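ARNCOMBE HALL REOPENS THURSDAY, AND GAMES NIGHT IS BACK WITH IT

I've run the Arncombe games night long enough to have keys to three different versions of the front door, so believe me when I say I'm pretty chuffed to be writing this one. The hall opens again this Thursday at 6 pm, and everybody's invited!

We've been squeezed into the Pimville library's back room since January (lovely people, terrible parking). On a good night we had 30 of us in there, elbow to elbow, with someone's dominoes always ending up in someone else's tea. At the hall we can go back to 24 tables and a proper supper.

The neighbourhood raised 3,000 dollars towards the work, mostly through the sausage sizzle and the Rivum Street book stall. Thank you, thank you, thank you.

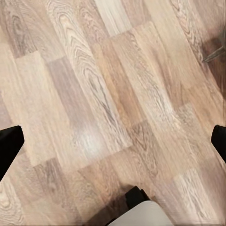

Mixed tones and plenty of grain in the floorboards.

My favourite part of any night is still the beginners' corner. Teófilo Grajales is looking after it again this season, and he'll teach you cribbage, euchre or whatever you've pulled off the shelf. "Come on your own if you like," he told me. "I'll have you in a game before you've got your coat off."

We've got about 200 games to borrow now, counting the boxes that came over from the old Taipe club. If you've got one at home gathering dust, bring it along and we'll find it a spot.
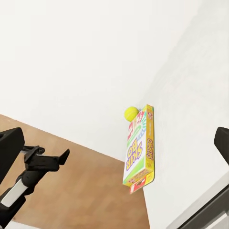
Skip-Bo, for the card players.

Entry is a gold coin, kids are free, and supper is bring-a-plate. We finish at 10 pm, or whenever the last hand of euchre stops being argued over. Colour-blind players, ask at the door for the marked decks.

Media are welcome from 5.30 pm. Ring the hall office and ask for me.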